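The Ticket Costs More Than the Couch

Every September the touring kids' shows come back, and every September I am told that my children will be "transported." Zurnow on Stage, the live version of the cartoon about a singing moose, promises this on its posters. Tickets start at $20. I have yet to meet a parent who paid $20.

We went on a Wednesday, with two kids and one grandparent. By the time we had parking, fees and a light-up antler headband per child, I was out $329. The show ran 70 minutes, with a break placed right next to the gift stand. 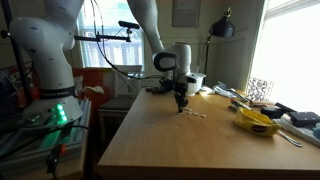
A white robot arm reaches down toward a light wooden tabletop, with another at left.

Illia Lytvynenko, who has worked the lights on family tours for 12 years, doesn't pretend otherwise. "The break is when the money comes in," he told me. "The songs get them to the break."

Did my kids like it? The younger one did, loudly. The older one asked if the moose was a recording – it was, for most of the second half. The producers call this "enhanced vocals."

I'm told the Dirusden puppet theater charges less and lets kids sit on the floor. We may try that in the spring, if it's still open.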